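Ikville's harvest table show will return in September with 60 entries, up to six of them edible by closing time, if last year is any guide. Entry forms are at the Khokhar bakery counter.
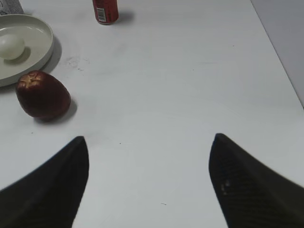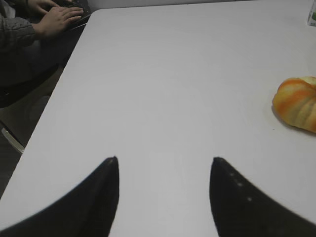

Judge Przemysław Stępień wants less on each table this year. Last year's winner used 184 items and a ladder. He would sooner see a dark red apple beside a pale plate with one egg on it, and plenty of bare white table to think about. Gourds are still welcome. Steinar Dalsgaard, who owns the ladder, has asked for the rule in writing.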